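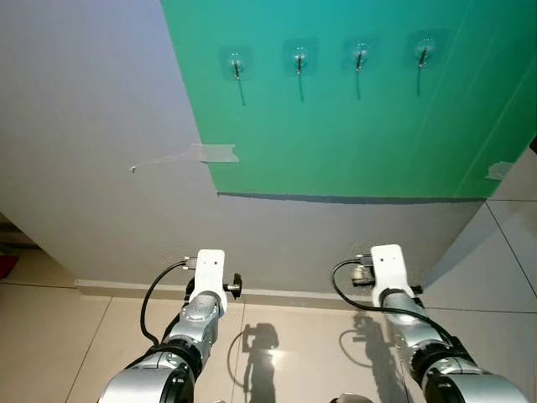
Demonstration room, Skoryk open day: polished cream tile, thin joints, laid on the diagonal.

Skoryk opens its Kalum premises to outside visitors once a year, in September. The firm distributes wall fixings and small interior hardware, and the open day is aimed at people who specify or install such items: shopfitters, school maintenance departments, a few landlords. I attended the morning session, which ran nearly 90 minutes. My interest was adhesive hooks on finished panels, a subject that takes up more of my working week than it should.

The tour begins in the receiving area and moves through storage to the demonstration room at the rear. Receiving can be covered quickly. Cartons are logged, opened at one end, and sampled. Storage is kept at a steady temperature, and pads are issued oldest first. Shelf life is printed on the inner bag and not on the carton, a point that caused some discussion in our group. Installers discard the carton first and the inner bag soon afterward, so the date is lost either way.

The demonstration room has the finishes one meets in most small commercial interiors — hard tile underfoot, light gray wall, colored panel above. The tile is large-format and highly reflective. For anyone checking alignment, a floor like this has a nuisance value: a diagonal grid at the foot of a wall pulls the eye away from horizontal, and a row of hooks set by eye will tend to follow it. Our guide, Vitalii Yurchenko, recommended measuring from the lower edge of the panel and ignoring the floor completely. I would add that the panel edge must be checked with a level before anything is measured from it. 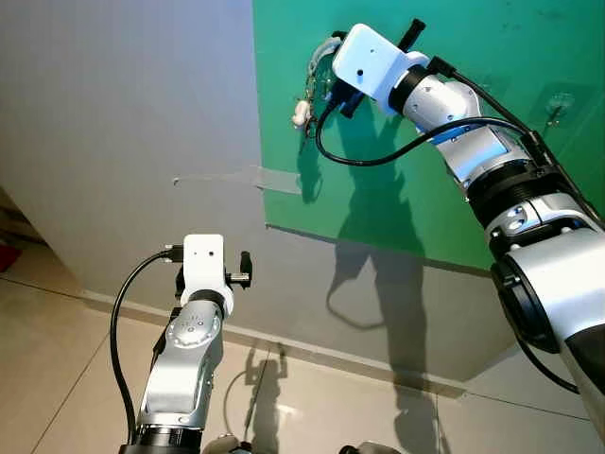 Green panel on the light gray wall of the demonstration room.

Yurchenko spent most of his time on surface preparation. The procedure he gave was conventional. Wipe with alcohol on a lint-free cloth, allow it to evaporate, and keep fingers off the area. Apply the pad from one edge to the other and press. Do not load the hook on the same day. He was asked whether household glass cleaner would serve in place of alcohol and said no; some leave a residue that cannot be seen and that weakens the bond at the corners of the pad first.

He then turned to color. A strong green shows several things that a white panel hides. Dust caught under a clear pad reads as pale specks. Trapped air appears as a lighter patch with a definite outline. Adhesive left behind after removal is visible from the side if the surface has any gloss. The reverse also holds, in that a clear pad properly applied takes on the color behind it, and only the metal of the hook stands out from across a room. For corridors and classrooms this is usually what the client wants.
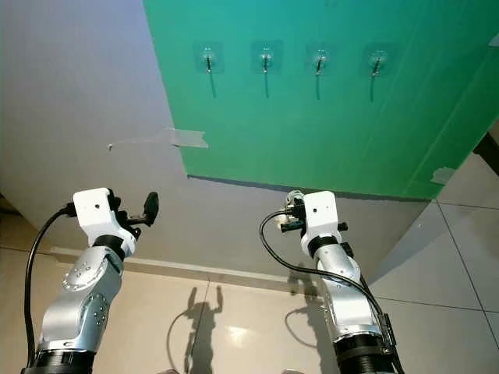
Adhesive hooks in a row on the green panel: square clear pads, small metal hooks, even spacing.

Spacing was the next topic. Skoryk's own installation sheet, a single page titled Rirov, calls for a center distance of 145 mm for light items such as keys, lanyards, and cloths. Coats need far more. The sheet permits a tolerance of 2 mm on height along a row. I asked how this had been arrived at, and Yurchenko replied that it was the smallest error their installers had complained about. Under directional light the shadow beneath each hook makes vertical error easier to judge than the hook itself does, so I would inspect a row with a lamp held high before accepting it.

Seams deserve a note. A pad that bridges a seam is bonded to two surfaces that may move separately, and it will not sit flat on either. If the spacing puts a pad on a seam, the entire row should be shifted. Moving one hook produces an irregularity that is seen every day afterward.

There was a short exchange about where the panel stops and painted wall begins. Paint is the weaker substrate in nearly all cases. A pad rated for a sealed panel may lift the paint film under the same load, and Skoryk declines to quote a load for painted plaster of unknown age.
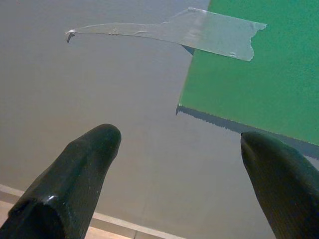
For that reason the firm advises keeping pads well inside the panel border. The sheet gives no minimum. In my own work I allow one full pad width between the outside of the pad and the panel edge, and I mark the line in soft pencil on masking tape.

Removal was treated only briefly. The pad is warmed, then drawn off slowly at a shallow angle, and residue is rolled away with the thumb. Visitors were given a sample bag of six hooks and a copy of the sheet. The Skekden range of heavier screw-fixed rails was mentioned at the end, but the afternoon session covers it and I did not stay. Parking is at the side of the building, and the entrance for visitors is the second door, past the loading bay.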